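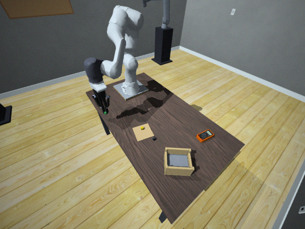 Zlatko Petek
@zlatkopetek
Thread, November

Flimolano votes for its town council again. Same hall, same pencils on strings, same smell of floor polish. A few notes from someone who has sat through every hustings so far and has the biscuit crumbs to show for it. 1/

There are 3,886 names on the roll. There are 13 seats. There are 14 candidates. You will see that the suspense is limited. Somebody is going to have a very bad night, and all 14 of them are being terribly polite to each other in the bakery. 2/

Four parties are standing. Three of them want to reopen the road to Areck. The fourth wants to "look again at the question of the road to Areck", which I am told is bolder. 3/

The road has been shut since the landslip. Every leaflet has a picture of it. One candidate is pointing at the rocks, in case we'd missed them. 4/

Last night's hustings began with opening statements, two minutes each. With 14 candidates you can do the sum yourself. It took an hour and ten, because the man with the bell was also a candidate and felt awkward ringing it. 5/

First question from the floor was about bins. So was the second. The third was about the election law, and a woman near the front groaned out loud. I've decided to vote for whoever she votes for. 6/

It was a fair question, though. The new rule says a party needs a tenth of the vote to get any seats at all. The old one said a twentieth. The outgoing council passed this in August at a meeting that lasted as long as a boiled egg. 7/

Asked why, the mayor said it would "bring stability". We've had the same mayor for 14 years. Any more stable and we'd have to dust him. 8/

Polls open at 7 in the morning in the school hall. Bring your card. If you live up in Nullura you vote in the old dairy, and you'll want a coat. 9/

Someone has asked who I'm backing. I've read all four manifestos, and the one with the fewest spelling mistakes is also the shortest. Still thinking. More after the count, if they find the key to the ballot cupboard. 10/10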